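Werkstattbuch Nahtroboter, Oktober, Eintrag ab 19:40

Radek war schon da, hat die Seilzüge am rechten Handgelenk nachgespannt. Gier-Achse hatte wieder Spiel, vermutlich die Umlenkrolle, die wir letzten Monat aus Faulheit nicht getauscht haben. Jetzt getauscht, die alte liegt in der Flalix-Schachtel, bitte NICHT wieder einbauen.

Netzteil vom Midtbø-Schrank summt. Erst mal ignoriert. Wer den Schrank nach uns braucht: Hauptschalter klemmt, fest drücken.

Homing: links sofort ok, rechts beim ersten Mal Fehler 113 (Endlage nicht gefunden). Stecker am Encoder saß schief. Kvido hat ihn mit Kabelbinder gesichert, hält, schön ist es nicht. Encoder-Offset rechts neu eingetragen: 3032, vorher stand da noch der Wert vom alten Motor. Kein Wunder das die Spitze immer daneben lag.

Dann Naht. Neues Pad, Einzelknopfnähte, von links nach rechts. Übergabe der Nadel nach wie vor der heikle Teil, Greifen selbst geht. Licht nur noch auf die Mitte, das Raumlicht hat auf den Gelenken zu stark gespiegelt. Spiegelt immer noch, aber die Nadel findet man jetzt wenigstens im Bild.
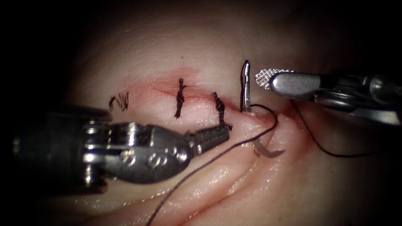

Drei Knoten sitzen, vierter Stich in Arbeit. Links vorn die gezahnten Backen, rechts der Greifer mit dem Kreuzmuster neben der Nadelspitze.

Abstände einigermaßen gleichmäßig, von eins zu zwei etwas mehr als von zwei zu drei. Kommt wohl daher, dass ich nach dem ersten Knoten den Startpunkt von Hand nachgesetzt hab. Beim nächsten Mal stehen lassen, auch wenns schief aussieht.

Erster Knoten: Enden kurz und wirr, liegen flach auf. Die beiden anderen sind eher verdrehte Bündel quer über den Schnitt. Kvido meint, die Drehrichtung wechselt zwischen den Schlingen nicht. Kann sein, im Skript steht der Vorzeichenwechsel nur im Zweig für links. Nachsehen!! (knoten.py, Zeile 1661, ja die Datei ist zu lang, ich weiss)

Faden: das lange Stück läuft unter den linken Backen durch. Gefällt mir nicht. Wenn der linke Arm zumacht, ohne vorher anzuheben, klemmt er den Faden mit ein. Vorschlag Radek: vor jedem Schließen kurz nach oben wegfahren, dann erst zu. Kostet Zeit, egal.

Pad wirft unten rechts Falten. Spannrahmen ist da zu weich, Priston-Klemmen halten auf dem nassen Zeug nicht richtig. Evtl. Schleifpapier unterlegen.

Regler: Kraftgrenze links auf Stufe 2 runter, Rest unverändert. Konfig gespeichert unter zadness_naht_b. Die ohne b nicht mehr nehmen, da ist der alte Offset drin.

Offen:
Drehrichtung im rechten Zweig
Anheben vor Schließen, Kvido schreibt das
Spannrahmen unten rechts aussteifen
Umlenkrollen nachbestellen, gleich ein paar mehr
Kabelbinder am Encoder durch was Ordentliches ersetzen (Radek)

Schlüssel hängt wieder am Haken neben der Drehbank. Pads in den Kühlschrank zurück, Deckel zu, die trocknen sonst aus.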